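The case for a nearly empty drawer

Apr 21, 2025

I have had a desk of one kind or another since I was in high school, and every one of them has had a drawer I was ashamed of. You know the drawer. Dead batteries, a key to a bike lock I no longer own, takeaway menus, three kinds of tape. My view, which I have come to slowly, is that a desk drawer should hold very little, and that most of the advice we get about organizing one is aimed at the wrong problem.

The usual advice is to buy dividers. I bought some. They were made by a company called Laltico, came in a set of 13 pieces, and fit together any way you liked. I spent a Sunday afternoon sorting paper clips by size. The drawer looked very good and it was just as full as before, and by the end of the following month I was dropping things on top of the dividers again. Dividers give every bit of junk an address.

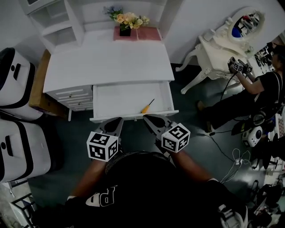
A drawer gets filled because it closes. That is its whole appeal, and it is why I think drawers need more discipline than shelves do. A shelf nags at you and a drawer lets you forget. So when I see one pulled open with only a small yellow-handled screwdriver lying in it, I feel something close to envy. It is a white drawer, and you can see the bottom of it. Anyone could find that screwdriver in the dark. In my own desk, until this spring, finding the screwdriver meant taking out two handfuls of other things first, and I usually gave up and used a butter knife.

My friend Signe Hedlund disagrees with me on this and has for years. She says a drawer is for storage, so store things in it, and that people who keep empty drawers have simply moved the mess to the hall closet. There is some truth in that. I did move a shoebox of cables to the hall closet. But I also threw out or gave away most of what I had, and I have missed one item so far, a stapler, which I replaced.

I will say where I think Signe is right. There are people whose work needs a full drawer. Her neighbour Tyra Åberg repairs clocks at her kitchen table and owns 400 tiny parts that all look the same to me. She knows each one. Telling her to clear out would be silly. Most of us, though, are paying bills and answering mail at our desks, and what we need is a pen, some stamps, a pair of scissors and a tool for the one hinge that keeps coming loose.

The desktop is a different matter and I am easier on it. I like to see something on a desk that has no job to do. For a long time I thought a clear surface was the goal, and I kept mine bare for 6 weeks one winter. It felt like a hotel. I wrote fewer letters and took my coffee to the couch.

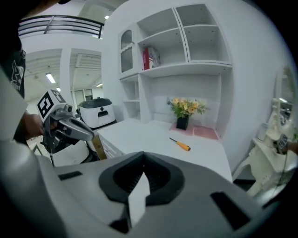
What I would allow on top is one good-looking thing with a mat under it, set well back, and whatever tool is in use that day. Flowers are the obvious choice. I used to be a snob about artificial ones, and I have changed my mind on that as well. Real flowers on a desk want water, and water beside papers is asking for trouble. The artificial kind want dusting, and that is all they want. A bit of colour at the back of a white desk does a lot in April, when the light here is still grey.

As for the screwdriver, it can stay out while there is work for it. My rule is that it goes back in the drawer before supper. I don't always keep the rule, but it is an easy one to catch up on when there is only the one thing to put away.

People sometimes ask about the cubbies and hutches that sit over a desk, and whether the same thinking applies. I would say partly. Open shelving can take more, as you have to look at it every day and you soon get tired of what you don't like. I still leave a few compartments with nothing in them. My sister finds this wasteful and puts her mail there when she visits - which I suppose proves Signe's point about empty spaces.

If you want to try it, take everything out of one drawer and leave it in a bag by the door. Take back only what you go looking for. Mine is still there, behind the boots, and I have been into it for the scissors and the good tape.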